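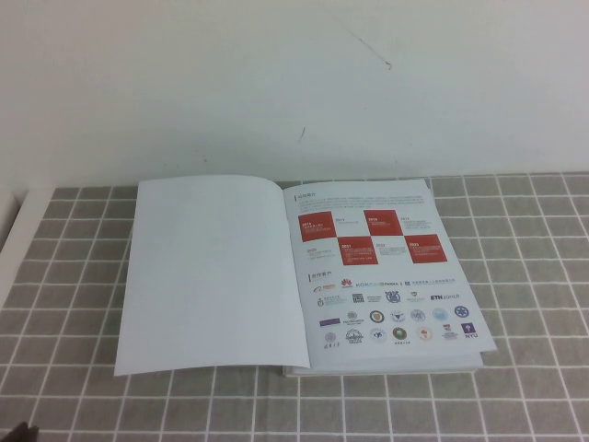
Frequently Asked Questions
Skola Community Reading Room: Borrowing, Cards and Book Donations

Last updated Dec 14, 2025

Who can get a card?
Anyone who lives or works in Plaltard. Bring a photo ID and something with your current address on it, such as a utility bill or a pay stub. If you work in town but live elsewhere, a pay stub with the employer's address is enough.

Is there a fee?
No. Replacement cards are also free the first time. After that we ask for two dollars.

How old does my child have to be?
Children can have their own card at five. A parent or guardian signs the form and is responsible for anything borrowed on it. Under five, use your own card.

How many items can I take out?
Ten books and three magazines or pamphlets at a time. Puzzles count as books.

How long can I keep them?
Three weeks for books, one week for magazines. You can renew twice unless another reader has placed a hold. Renew at the desk, by phone at extension 447, or by leaving a note in the return box with your card number and the titles.

Do you charge late fines?
We stopped in August. If an item is more than six weeks late we treat it as lost and send a bill for the replacement cost. Bring it back in usable shape and the bill is canceled.

I lost a book. Can I buy a copy and bring that in?
Yes, if it is the same title and the same format. Please check with Orsolya Csonka at the desk before you order. Some of the older local history booklets can't be replaced, and for those we charge a flat amount.

What is in the local history collection?
Town reports, church and school programs, seed catalogs, maps, and the booklets put out by the old Ginance mill. The printed catalog runs to 3384 entries. Most of it may be read here but not taken home. Ask for the item by its number.

Can I photograph pages?
Yes, without flash. Lay the item flat on the table and don't press down on the spine. Stapled booklets that won't stay open should be left partly closed. Ask for a pair of book weights.

Can I make copies?
Ten cents a page, black and white only. We don't photocopy anything with a loose cover or a rusted staple.

Do you take donations?
We take paperbacks, children's books and cookbooks in clean condition. We don't take encyclopedias, textbooks, or anything with mold. One box per visit, please. If you have more than 100 books, write to Adoración Bermúdez first and include a rough list.

What happens to books you don't keep?
They go on the sale cart by the door. Money from the cart pays for repair tape, labels and new picture books.

Can I get a receipt for taxes?
We can give you a receipt showing the date and the number of boxes. We can't put a value on them.

Is there Wi-Fi?
Yes. The password is on the card next to the printer and changes every month.

Can my group use the back room?
Groups of up to 12, two hours at a time. Santosh Kanaujia keeps the calendar. Food is fine, but wipe the tables down when you leave.

I have a question that isn't listed.
Call extension 447 or stop by the desk.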